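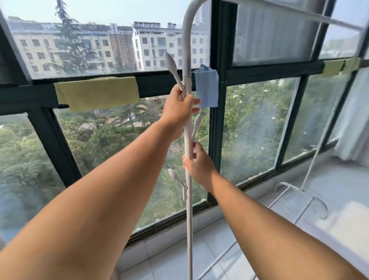
Dusgate Opens Spring Sign-Up for Home Laundry Savings Program

BRENNESS, 2/14/18 - Dusgate, the household energy advice service, today opened sign-up for the second year of its air-drying program. The program is free to renters and homeowners in Brenness and Barajas.

Last year 2,503 households joined and 1,619 kept a laundry diary through the end of May. This year there are 2,000 places.

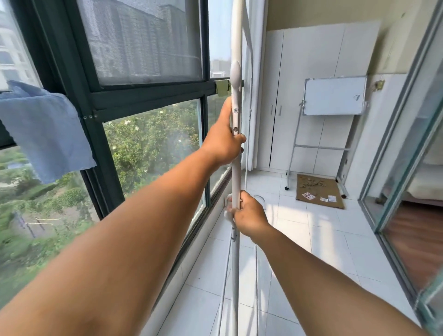 Each household that signs up gets a printed guide, a diary and a phone call with an advisor. The guide has eight pages and covers spin settings, airing a small apartment and drying heavy items such as towels and jeans. Diaries are due back by the last day of May.
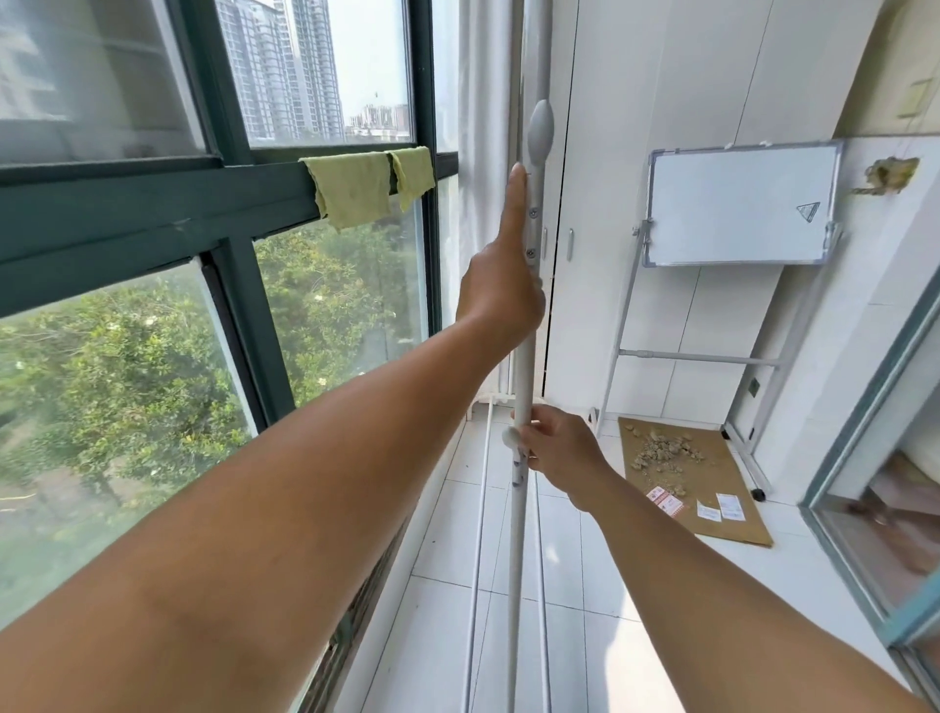 Daniyal Bukhari said most of the calls last year were from people in apartments who wanted to know how to keep damp off the walls, and that the new guide gives this more room.

Sign-up forms are at the Dusgate front desk and at both town libraries.

Press contact: Cadi Trevor, Dusgate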